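4. Table Setup and the Clorov Planner

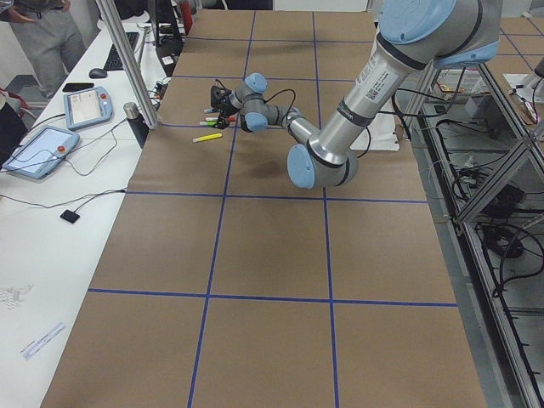

Proc. Kassa Workshop on Robot Software, Vol. 6, p. 300

Figure 1. Work table with taped grid, arm low over the markers. Teach pendants on the desk at left.

4.1 Grid frame. All poses in Clorov are stored relative to a table cell, not the robot base. The cells are the rectangles marked off with blue tape on the kraft paper (Fig. 1). Tape gets replaced when it lifts, so the corners move a little every time. We refit the cell corners after each paper change by jogging the tool to them from the pendant and saving the points. Boring but it works. An earlier version tried to find the tape lines from the camera alone and was off by enough near the far end, where cells look small, that grasps there missed.

4.2 Perception. One fixed view. The detector returns an oriented box per object plus a cell index. Markers lying side by side are the hard case — the boxes merge, and the planner then sees one wide object it cannot close on. Shehata added a split step that cuts a merged box along its long axis wherever cap color changes. Fails on two neighbors with the same cap color. A single pen out on its own, like the yellow highlighter in Fig. 1, needs none of this and goes straight to grasp selection.

4.3 Planning. Sampling planner, cap of 2000 nodes, 300 ms budget per query. If the budget runs out we keep the best partial path, stop above the cell and replan from there. Elbow clearance turned out to matter more than gripper clearance. With the tool low over the paper the elbow joint is low too, and our first cost term only looked at the tool. Fahmy moved the penalty to every link. Planning got slower, the near misses with the table stopped.

Cables are not modelled. We pad the wrist links instead, which rules out some grasps that would of been fine.

4.4 Logging. Joint state is written at 1000 Hz to the Pirkis store, detections at whatever rate they arrive. Clocks are synced at start up only and drift over a long session; replay corrects for it using the gripper close event, which shows up in both streams. Runs before November lack this event and were left out of Section 5.

Code for the split step and the cell refit is in teh Gikodden repository, under tools. The link padding values are in the same folder, one file per arm.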